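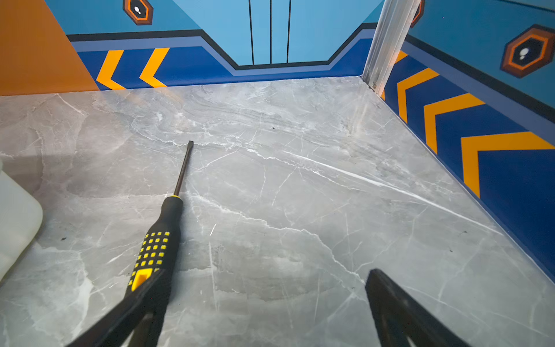

README for the Sekow tidy-up set

Hi, and thanks for grabbing a copy. Sekow is my little collection of pictures about putting hand tools away. The place is a small walled-in corner with a grey marble-look floor, and the walls are painted in big blocks of colour (I love that blue!). The folder I called Turneo has 72 clips, all of them short.

What's in it

Mostly a flat-head screwdriver with yellow dots on a black grip, plus a white plastic container. I grouped the clips by where the container sits, left or right, so you can skip straight to the side you want. 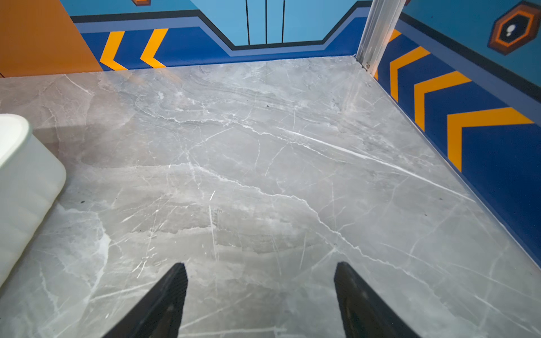 Container at the left, orange panel in the corner.

About the floor

It's glossy, and the white veins run every which way. If you're colour-matching, start with the floor and leave the walls for later. I pulled 2,333 stills for labelling, and nearly 11 hours went into drawing outlines around thin white lines that I'd mistaken for edges. Sorry, past me.

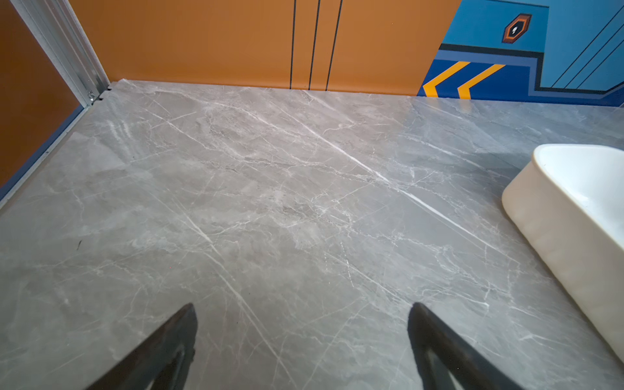

Known problems

The notes file still uses the old name, Vrabec, in 2 spots. Labels for "container" and "bin" mean the same thing, and I'll merge them in October.

Last updated 25 September 2018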